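Bread cell, left arm: gripper not letting go
2 May 2024

Morning run stopped after the 5th pick. Left arm down on the roll in the basket, fingers on top of it, open command sent, no open reported.
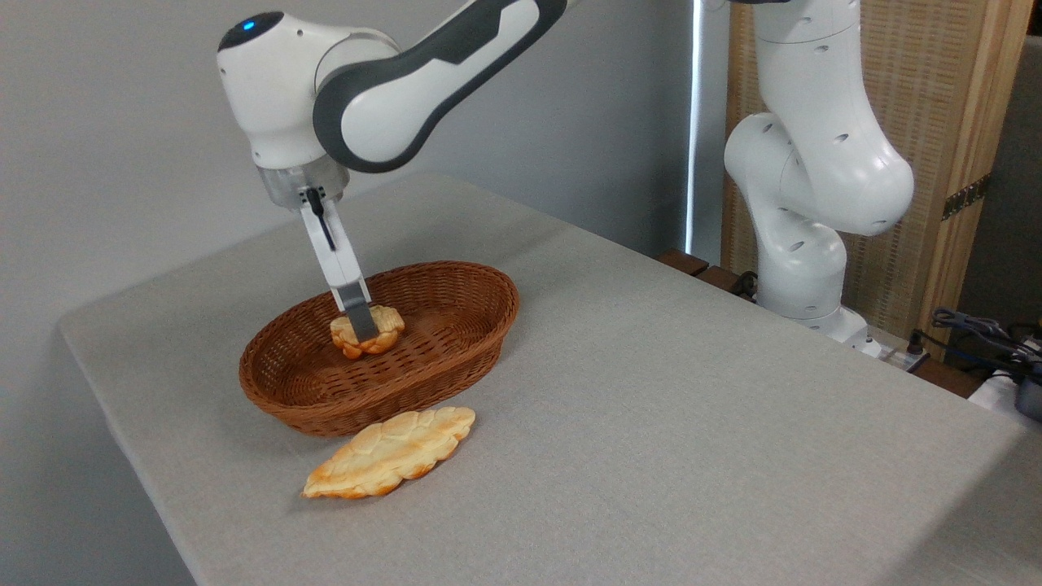 Gordon Hawthorne reckons it's the same thing as February and we should stop blaming the software. His words, more or less: check the cable before you touch a single line of code. He also wants to know why the force limit was put back up after he'd lowered it. Fair. Don't know. Not in the log, will ask at Branddale.

What we have so far:
- gripper status stuck on "moving", timed out after 8 s
- arm itself fine, joints all reporting, no collision flag
- right arm parked the whole time, not involved
- open command went out twice (log), second one ignored becuase first still pending

Third thing bothers me less than the fourth. If the first open hangs, everything behind it hangs too, incl. the retreat. Safe-ish with a bread roll. Not with a hand in the basket.

Tried: power cycle gripper only, came back, opened on its own the moment it got 24V. Did NOT expect that. Melnyk had his fingers nowhere near, luckily, but that's a near miss and I've written it up as one. From now on e-stop in before anyone cycles the gripper. Put a label on the Pruvura box.

Then 11 picks dry, no bread, no fault. With the roll, failed on the 2nd. So load matters, or the wrist angle going into the basket. Basket rim makes us come in steeper than on the flat piece, cable gets pulled more. Points Gordon's way, annoyingly.

To do
- swap cable, rerun same picks same basket
- force limit back down, and lock it
- open timeout should fault the arm, not queue. ask Jultance if thats a setting or a patch
- nobody runs it unattended til then

Cable swap after lunch if stores has one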